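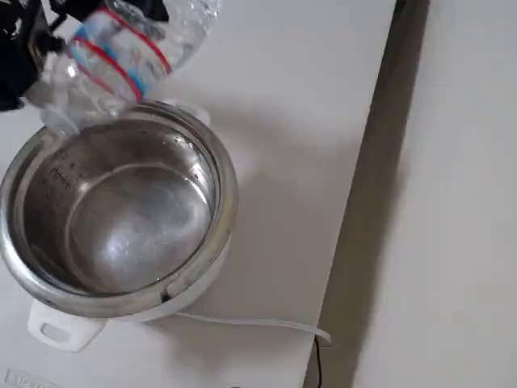
Filed under: Small Kitchen

Rice with bottled water, and other things I do now

Posted 2 March 2022 by Aatos Eskola

Print this post | E-mail this post

I moved into the apartment on Drusmont in January. It has one decent window, a two-burner stove where only the left burner can be trusted, and tap water that tastes like a garden hose. The building is old and so are the pipes. The landlord says the water is fine, and it probably is, but I noticed it in the coffee first and then in the rice, and once I had noticed it in the rice I couldn't stop noticing.

So I cook rice with bottled water. My sister thinks this is a waste of money. I worked it out and it comes to very little, a bottle here and there, and I eat rice four or five nights a week. I still wash the rice with tap water. Only the water it cooks in comes out of a bottle.

The cooker is a small one, white on the outside with a steel inner pot. I looked at a Nundeo with a screen and a lot of settings, and a friend offered me his old Omgate, which had a nonstick pot with the coating coming off in flakes. I went with plain steel. Rice does stick to it a little. I soak it for ten minutes after dinner and wipe it out, and I would sooner do that than eat the coating.

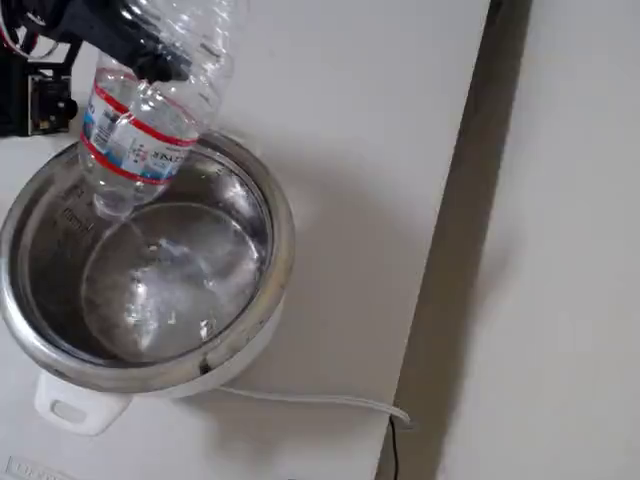 For the first few weeks I measured everything with a cup. I had one measuring cup, it was usually in the sink, and I would end up using a coffee mug and guessing. Now I go by the lines etched on the inside wall of the pot. They are faint against the steel, so I pour on the side where I can see them and stop early, then add a bit more. It's easy to add water and a nuisance to take it out again. I tip the bottle so the neck is just inside the rim, which keeps the splashing down.

If you have a steel pot and haven't used the lines, a few notes:

The marks assume you are using the cup that came with the cooker. Mine is smaller than a regular kitchen cup. If you lose it, write down how much it held before you forget.

Set the cooker on something level. My counter slopes toward the sink and the water reads high on one side. I use the table.

Older rice wants more water than new rice. The bag I bought at Han, the grocery on the corner, was very dry and took almost another half line.

Wipe the outside of the inner pot before it goes back in. I didn't do this once and it hissed at me for a good while.

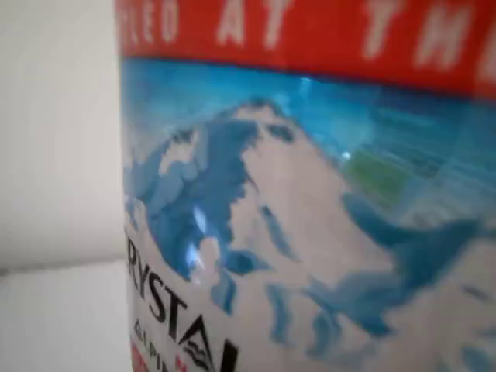 Snow on the mountain, blue sky, red band across the top.

I have no strong feelings about brands of water. I buy whatever is at the front of the store. A man at work told me that hard water makes better rice and soft water makes better beans, and then a week later he told me the opposite. I tried two kinds side by side and could not tell them apart. Both were better than the tap.

What made a bigger difference was leaving the lid shut. I used to open it to check. I also used to serve the rice as soon as the cooker clicked over to warm, and the bottom layer was always wet. Ten minutes of resting fixes it. I set the timer on the stove and slice a cucumber or fry an egg on the good burner.

The table has become the rice table. The cord is short enough that the cooker can only live at one end, and I've stopped putting mail there. Before I start I clear it off and get the pot clean and dry. My mother kept hers on top of the refrigerator and had to get a chair every time, and she made rice every day, so I don't think I have much to complain about.
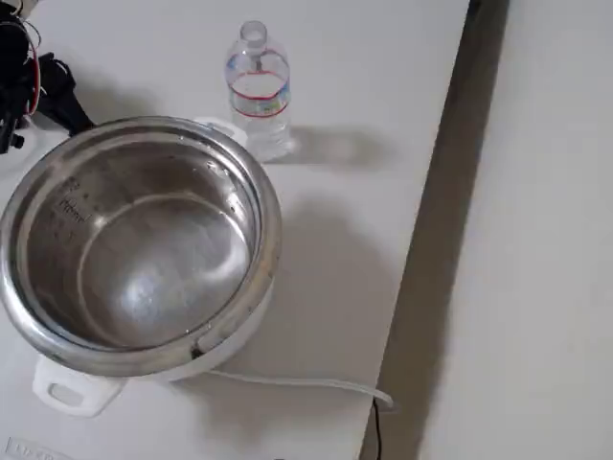 Steel pot, cord off to the side, bottle behind.

I keep the empties in a bag under the sink and take them down when the bag is full, along with the cardboard. A filter jug would be the sensible next step. There is one at Han for 29 dollars and I have picked it up and put it back twice. The refrigerator here is narrow and I'm not sure the jug would fit in the door. I'm going to measure the shelf this weekend.

Next post will be about the beans.

Print this post | E-mail this post

This site uses cookies to remember your settings and count visits. By continuing to read you agree to their use. OK | Learn more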